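# The Front-Loader in the Corner

*A machine most of us use three times a week and clean about once a year*

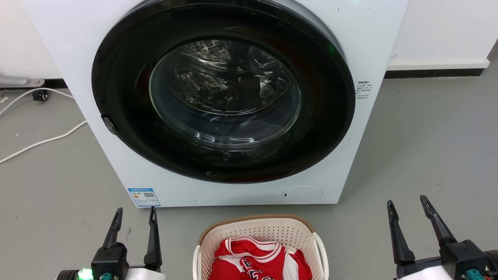

When I moved into my apartment on the east side of Rilton, the washer was the last thing I thought about. The stove got a full day of scrubbing. The washer got a wipe across the top and a load of towels. It was May before I noticed that the towels smelled worse coming out than they had going in.

I took the problem to Heitmann, the appliance repair shop on Trurnanby Road, where the counter staff hear it daily. Their log for last year shows 1,173 calls about front-loading washers. Of those, 1,013 ended with a cleaning, a leveling or a new seal. The rest needed a motor, a pump or a board, and a few of those machines were not worth fixing.

The smell usually comes from the rubber seal inside the door. Water sits in the lower fold after every cycle, along with lint, hair and whatever was in your pockets. Close the door on that for two days and it turns sour. The advice at the shop is to pull the fold back with your fingers, wipe it out with an old cloth, and leave the door open a few inches between loads. In a home with small children or a cat, check the drum before you start it, every time.

Detergent is the other half of it. Most people use too much. A front-loader washes with a small amount of water, and extra soap does not rinse away. It coats the back of the drum where you can't reach it. Two tablespoons of liquid is plenty for a normal load in the soft water we have in Rilton. Fabric softener makes the coating thicker, and I quit using it on towels altogether.

## The little door at the bottom

Many front-loaders have a small cover low on the front panel, often round, often in a corner. The drain filter is behind it. I had walked past mine for months and taken it for part of the molding.

Cleaning it takes 15 minutes the first time and five after that. Unplug the machine. Lay down a towel and have a shallow pan ready. Open the cover, using a coin if there is a slot, and look for a short drain hose. If there is one, empty it into the pan before you touch the filter. Then unscrew the filter slowly. More water will come out than you expect, and on my first try it went under the baseboard.

Mine held two hair ties, a button, a dime and a gray felt of lint. Rinse the filter under the tap, wipe out the hole, and screw it back in until it stops. If it is crooked it will leak on the next load. The shop suggests doing this every three months, or monthly with a dog in the house.

## Floor, wall and cord

A washer that walks across the floor is almost always out of level. Set a short level on top, front to back and then side to side, and turn the feet until the bubble sits in the middle. Tighten the lock nuts afterward. People skip the lock nuts, and the machine is walking again in a month.

Leave a gap at the back so the hoses don't kink. Rubber supply hoses should be replaced every five years, and the braided kind cost only a little more. Cords belong against the wall, off the part of the floor where you stand with an armful of wet sheets. A couple of adhesive clips will hold them. Keep plugs and connectors up off the floor too, in case of a leak.

## The basket

I used to carry laundry in a tall hamper, and it was a mistake. The bottom third stayed damp and everything came out creased. A low plastic basket with holes in the sides lets air through, and it slides right up to the door of a front-loader so nothing drops on the floor. It also rinses clean in the shower. I bought mine at the Borkier hardware store for less than the price of a pizza.

Sort before you get to the machine if you have the room. I don't, so I sort on the bed. Darks go in on cold, towels and sheets on warm, and anything with a zipper gets zipped up first so it doesn't scratch the glass or catch on the seal.

Once a month I run the hottest cycle with the drum empty and a washer-cleaning tablet inside. It takes a little over two hours. I start it after dinner and open the door before I go to bed.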